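3.2 Objects and containers

The object set was put together to look like what collects at the bottom of a play-room bin: balls, soft toys, bits of cloth, blocks, and a few pieces of household waste. We bought most of the toys in March from two discount shops in Skultdale and took the rest from the Dimmont collection. No item was cleaned up or repainted for the study. Color was left uncontrolled on purpose — in an ordinary home the toys are bright and the colors repeat from one kind of toy to the next.

All items are held in a single shallow container of metal mesh with a raised rim. It stands on a table covered with dark green cloth. Next to it are three square cardboard boxes, yellow, blue and pink, each with a round hole in the side facing up.
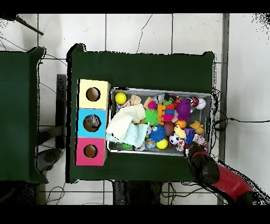

3.3 Composition of the pile

The contents of the basket were changed between fills. Each fill draws on four groups: hard or inflated balls, spiky rubber balls, cloth, and mixed small items. The sports balls are small versions of familiar ones, among them a soccer ball, a basketball and a rugby-style football. The spiky balls vary most in size, and the largest can hide a block completely. Their spines also catch on cloth, so that one item often drags another when it is moved.

The last group is the least regular. It takes in wooden blocks, plastic building pieces, a toy vehicle, crumpled patterned paper and crushed aluminum cans. Paper and cans were added after the first pilot, in which a pile made up only of toys was judged too tidy by both raters. 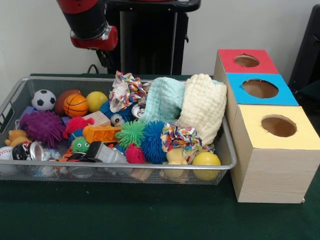 3.4 Cloth as cover

Cloth was treated separately from the other groups. A towel has no fixed outline, and it changes what can be seen of everything under it. We used washcloths and towels in cream and in pale blue or green, with a coarse texture that holds its folds. They were dropped on the pile by hand and not arranged. Where a cloth fell over the rim it was left hanging. 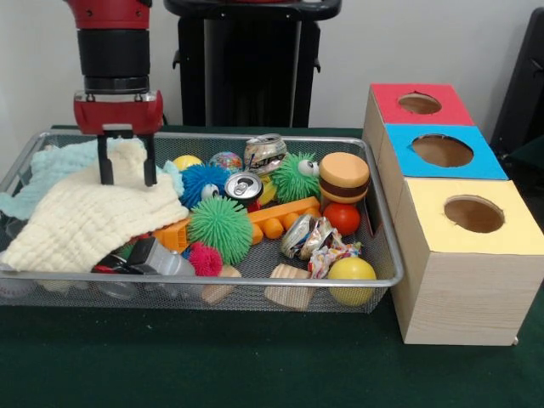 Cover was scored by the Stasten method, with one change. The original method counts an item as covered when any part of it is under cloth. In our piles that rule would have marked nearly every item near a towel, and we therefore counted an item only when its kind could not be told from above. Items hidden by other hard items were scored in a separate column — the two cases call for different handling and should not be pooled.

3.5 Fills with rope toys

For comparison, a second type of fill adds knotted rope toys. They sit beside the towels as flexible items. They bend, but they cover little, and the balls and blocks stay mostly in view. The Gentile index of crowding was computed for both types of fill in the same way. 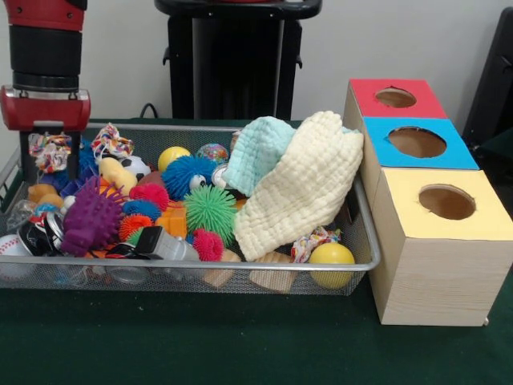
Figure 2. Basket filled with rope toys, puffer balls, a rubber duck and blocks.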